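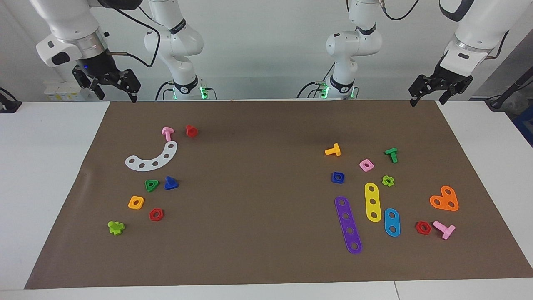

The Rodby fingers went on both arms on March 31, 2020, and I ran 36 picks per side. They hold the flat plates well if you come in across the narrow way. The triangular nuts are harder, and the blue one standing on edge under the right arm is the pose I'd test first. The T bolts were fine.

Perihan Altıntaş wrote:
> Did you keep the Tramley controller at 100 Hz? Ours dropped nuts at that rate.

Yes, same rate. I had 4 drops, all square nuts.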